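Equipment planning for robot manipulation work

June 2023
By Ásdís Mikkelsen

Equipment planning for robot manipulation work is the process by which a laboratory, school or small company decides what it will buy, in what order, and with which money, before it begins to handle objects with robot arms.

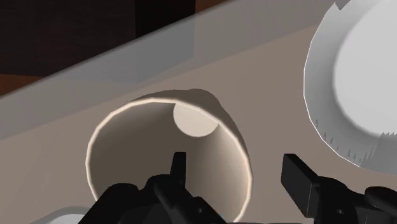 The term covers the arm and the gripper, but also the computers, the software, the tables, the spare parts and the hours of the people who keep all of it running. In a wider sense it includes the decision to do a part of the work in simulation and to delay the purchase of hardware.

Simulation as a budget item

In many plans the first money goes to computers. A simulated kitchen with cups and plates needs no floor space, and a gripper can be tried in several shapes before one is ordered. The costs are of a different type: graphics cards, storage, electricity, and the time of a person who prepares the object models. This last cost is often forgotten in first budgets. A thin object such as a paper cup can look simple, but its model must have a usable inner wall and bottom if the fingers are going to reach inside it, and making the model finer makes each run slower.

Planners usually separate visual quality from contact quality. A coarse model may be good enough for testing a reach, while a grasp on the rim asks for more careful collision shapes. It is useful to write in the plan which of the two is being paid for.

The Usley plan

An often repeated case among small groups is the plan written at Usley by Mogens Baldursdóttir. The group wanted to teach an arm to clear tableware. The first draft asked for three arms at once. The revised draft asked for one arm, and put the rest into computing and a reserve. The workstation was bought from Ketilsson and the gripper fingers from Plestell, where replacement fingers were sold in pairs. The list of household objects to be modeled had 38 entries, and the plan gave each of them a fixed number of working hours. Cups and bowls went over their hours. Plates stayed within them.

The second arm was moved to the September order, under the condition that the first one was in regular use by then.

Grippers and spare parts

Grippers with two fingers are the common first choice, because the price is moderate and most simulation packages already include a model of one. The planner should check that the simulated finger and the finger in the catalog have the same length and opening. Dolten, for instance, sold two versions under nearly the same order code, and groups which had prepared their scenes with the short version received the long one.

Fingers, pads and cables are counted as consumables in most plans. Mounting plates and adapters are small purchases but can stop the work for weeks if they are missing.

Running costs

Software licenses, service contracts and insurance come back each year and should not be placed in the same line as the purchase. Some funders pay only for equipment and do not accept such costs. In this case the group has to find them in its ordinary budget, preferably before the order is signed. Training of new staff belongs here also.

See also: Collision model; End effector; Procurement; Total cost of ownership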